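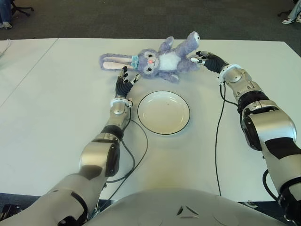 *4 min read*

**Ticket:** Labels printing small and drifting down the roll
**Site:** Delaunay, packing room
**Raised by:** Paweena Thammasiri
**Assigned to:** Somkiat Khamphan, Fakico support
**Opened:** 8 March 2020
**Status:** Closed

## Reported problem

Paweena emailed to say the Tornau label printer in the packing room had started printing stock labels at the wrong size. The text and barcode sit in the top left corner and the rest of the label is blank. After a few labels the print also starts to slide down the roll, and before long it is running across the gap onto the next label.

The scanner at the dispatch desk won't read any of them. Staff are writing stock codes by hand on the swing tags in the meantime.

She had already turned the printer off and on, and put in a new roll. No change with either.

## Setup

- Tornau desktop thermal printer, 300 dpi head, USB to the packing room PC
- Nelitz stock software, label template "Toy small"
- Direct thermal labels, die-cut, on a roll (no ribbon)
- PC was replaced the week before by Rogério Godoy, who moved the Nelitz data across and reinstalled the printer

## Log

**Entry 1, Somkiat**

Rang Paweena. Asked her to hold the feed button until the printer ran its own test page. The test page came out full size with clean edges, so the head and the roller look fine. The test page doesn't use the driver or Nelitz.

Asked for the same label to be printed from Nelitz so we'd have something to compare. She used the record for the lavender bunny with the light blue bow. It came out small again.

**Entry 2, Somkiat**

Connected remotely. The driver listed in Windows was for the 200 dpi version of the printer. The two models have nearly the same name and sit next to each other in the installer list. A label laid out at 200 dpi and sent to a 300 dpi head comes out at two thirds of the size, which matches what Paweena has.

Removed the driver, restarted the print spooler, and installed the 300 dpi one. The first test from Windows came out at the right size.

**Entry 3, Somkiat**

Printed from Nelitz and it was still small. The template stores the printer name, and Windows had added "(Copy 1)" to the new one. Nelitz couldn't find the old name and had fallen back to its own default settings. Renamed the printer in Windows to match the template and reopened Nelitz. The label is now full size.

Paweena scanned it at dispatch and the stock code came up.

**Entry 4, Paweena**

Size is good, thanks. Printed a run for the shelf and it's still drifting. First label is fine, the next is a bit low and it gets worse from there. I measured the fourth one and it was 7 mm out. I've stopped the run because we lost most of a roll to this already (200 labels, near enough all of them in the bin).

**Entry 5, Somkiat**

Drift is a separate fault. The driver was set to "continuous" for media type, so the printer was feeding by length and ignoring the gaps. The length in the driver doesn't include the gap, so the error adds up with each label.

Changed media type to "labels with gaps". The printer then fed several blank labels and stopped with a red light.

**Entry 6, Rogério**

I was on site for the phones, so I had a look. The gap sensor on this model slides from side to side on a little rail under the roll. It had been pushed right over to the edge, past the backing paper. I moved it to the centre mark, closed the lid until both sides clicked, and ran the calibration from the feed button. Green light after that.

There was also label adhesive on the sensor window. Cleaned it with isopropyl on a cotton bud and let it dry before closing up.

I installed the wrong driver when I swapped the PC, sorry. The sticker with the model number is on the bottom of the printer and I went off the front.

**Entry 7, Paweena**

Ran a full sheet of the spring stock, no drift at all. Barcodes scan. Tiruwork Gebretsadik is reprinting the handwritten ones this arvo.

One more thing while it's open: the print is a bit grey compared with the old labels. Still scans.

**Entry 8, Somkiat**

Darkness had gone back to the driver default. Raised it by two steps and left the speed alone. Paweena says it looks the same as the old stock now. If it fades again, clean the head before raising it further.

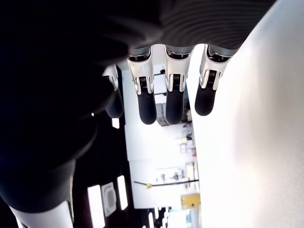 ## Fix, in order

1. Check the model number on the sticker underneath the printer.
2. Remove the existing driver, restart the spooler and install the 300 dpi driver.
3. Rename the printer in Windows so it matches the name in the Nelitz template exactly.
4. Set media type to "labels with gaps".
5. Centre the gap sensor on its rail and wipe the window.
6. Close the lid on both sides and calibrate.
7. Print one label from Nelitz and scan it before starting a run.

## Follow-up

- Somkiat to export the driver settings and save them in the Delaunay folder.
- Rungnapa Ongart has asked whether the lost roll can be credited. Passed to accounts.
- The second Tornau at the front counter is on the old PC, which is due for replacement in June. Same steps will apply there.

Closed with Paweena's okay by phone.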